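3.2 Messaufbau

Untersucht wurde das Schreibverhalten des Flash-Controllers Prilla unter anhaltender Last. Als Vergleich diente der ältere Brekero, der mit demselben Speichertyp und identischer Firmware-Konfiguration betrieben wurde. Beide Laufwerke waren vor jeder Messreihe vollständig gelöscht und danach zweimal sequenziell beschrieben worden.

Die Lastprofile erzeugte das Werkzeug Stirberg mit einer Blockgröße von 4 KiB. Jeder Durchlauf dauerte 300 Sekunden, zwischen zwei Durchläufen lag eine Pause von 15 Minuten. Pro Profil wurden 5 Durchläufe aufgezeichnet - der jeweils erste ging nicht in die Auswertung ein.

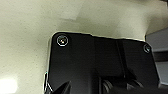 Abb. 4: Schwarze Montageplatte mit Schraube

3.3 Ergebnisse

Nach Erschöpfung des SLC-Caches fiel die Schreibrate bei beiden Controllern deutlich ab. Prilla erreichte im eingeschwungenen Zustand im Mittel 2805 Schreibvorgänge pro Sekunde, die Werte des Brekero lagen in allen Profilen darunter und streuten stärker. Bei gemischter Last verringerte sich der Abstand. Vermutlich wirkt sich hier die Speicherbereinigung aus, die Prilla auch während laufender Lesezugriffe ausführt. Die im April eingespielte Firmware änderte an der mittleren Latenz nichts, senkte aber die Zahl der Ausreißer.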